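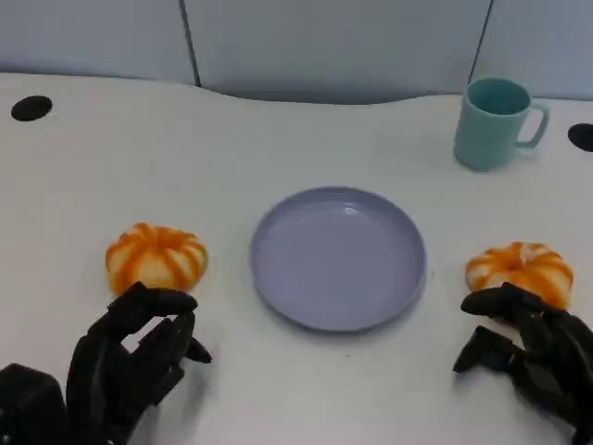

A lavender-grey plate, two stripy little pumpkins and a teal mug on a plain white top.

Kitchen tips > Table and tableware > Small tables, autumn settings

Small table, big autumn cheer

I do love this time of year! You don't need a dining room or a box of matching china to make a table feel autumnal. One plate, one mug and a couple of little pumpkins will do it, and the whole lot goes back in a cupboard in no time when you need the space for something else.

Start with the plate

Put the plate down first, right in the middle, and build outwards. A shallow round one with a raised rim is my favourite for this because it works for so many things - toast, a slice of cake, pasta with plenty of sauce, even a handful of conkers if you aren't eating off it. Soft colours are lovely against white. I used to think lavender and orange would fight, and then I tried them together and now I can't stop.

Give the rim a quick wipe with a dry cloth before anyone sits down. Shiny glazes show every fingerprint once the lamp is on.

Pumpkins either side

Orange and white striped pumpkins are so much jollier than plain ones, and a squat shape won't roll off when someone nudges the table. Set one to the left of the plate and one to the right, and leave enough room for a knife and fork. If they sit perfectly level it can look a bit stiff, so slide one back a touch.

Pretend ones are fine, by the way. Ours live in an old Baketti biscuit tin from one autumn to the next, wrapped in tea towels (clean ones, please, or they come out smelling of onions). If you use real ones, stand them on a saucer overnight and check underneath in the morning for soft spots. A real pumpkin that has gone soft will mark a white table very quickly.

Where the mug goes

Up at the back on the right, handle pointing outwards, if you're right-handed. Swap it over if you're not. You can reach it without dragging a sleeve through your dinner, and the front of the table stays clear. A matte mug looks gorgeous but can hold on to tea stains - a paste of bicarb and water, left for 3 minutes and rubbed round with a soft sponge, brings the inside up beautifully.

Using a desk as a table

Plenty of us eat at a desk, and I'm all for it! A few things I've picked up:

Cable holes are crumb traps. If yours didn't come with caps, a circle of felt cut a little too big and pushed in does the job. Run the vacuum nozzle over them once a week as well.

Keep drinks away from the holes if there's a plug or extension lead underneath.

White tops like warm water and a drop of washing-up liquid, then a dry cloth straight after. Skip the scouring powder. I ruined a perfectly good Cemholm desk with it one January and the dull patch is still there.

Wavy or curved back edges collect dust where they meet the wall. An old sock over a ruler gets right along the gap.

Next on my list is a winter version with pine cones, and I've already started hunting for a dark green plate.

Last updated: 12 Sep 2022

Contact | Copyright Flurnport Kitchen Tips | Back to top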